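Weekend with the leader arm

March 19, 2023

I said last time I would write up the teleoperation setup once I had used it for more than an evening. I have now used it for most of two weekends, so this is that post.

The short version is that I can fold a towel with it. Slowly.

The idea is the usual one. There are two arms. I move the small one with my hand and the big one copies the joint angles. While that happens, the software writes down the joint positions and the camera images, and each run gets saved as an episode. Later a policy gets trained on the episodes. Njål Grønli wrote the recording script, which we call Plukora, and I have changed very little in it apart from the key bindings. He had "save" and "discard" next to each other and I lost four good runs that way before I moved them.

My first plan was 60 episodes in a day. I got 18, and I threw out five of those when I watched them back. Most of the bad ones had the same problem. I would close the gripper a little above the cloth, get nothing, open it, go down again, and by then the episode had a long stretch of me hovering. Njål says some of that is useful because the policy sees a recovery. I kept two and tossed the rest.

Things I changed between the first weekend and the second:

I slowed down the follower. It was set to track as fast as it could and every small shake in my wrist showed up at the gripper. With a bit of smoothing there is a lag, but you get used to it in ten minutes or so.

I started looking at the camera view on the laptop instead of at the cloth. If I can't tell from the image where the edge of the towel is, the policy won't be able to either. This made me worse at the task for a whole afternoon and then better.

I fixed the start pose. Every episode now begins with the arm in the same place, but the towel goes down at a different angle each time. Before that I was putting the towel down square without thinking about it.

The fold itself I do in one grab. Pick a corner, lift it, carry it across, let go. I tried a version where I went back to smooth the fold with the closed fingers and it doubled the length of every episode, so that's out for now.
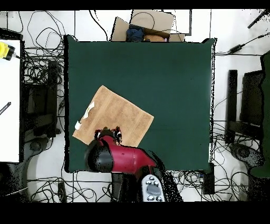 The other thing I got wrong was the pinch height. You want the fingers to touch down and slide a tiny bit before they close, so the fabric bunches up between them. By hand you do this without noticing. Through the leader arm there is no feel at all, so I was guessing from how much the fabric moved. After a while I set a floor in software so that the follower stops just short of pressing into the mat, and I can push the leader down as hard as I like. That one change saved more runs than anything else – I should have done it on the first day.

I'm at 40 episodes I would call clean. Next weekend I want to get to 60, then train overnight and see what it does with a corner it hasn't seen. Njål thinks it will grab the middle. We'll see.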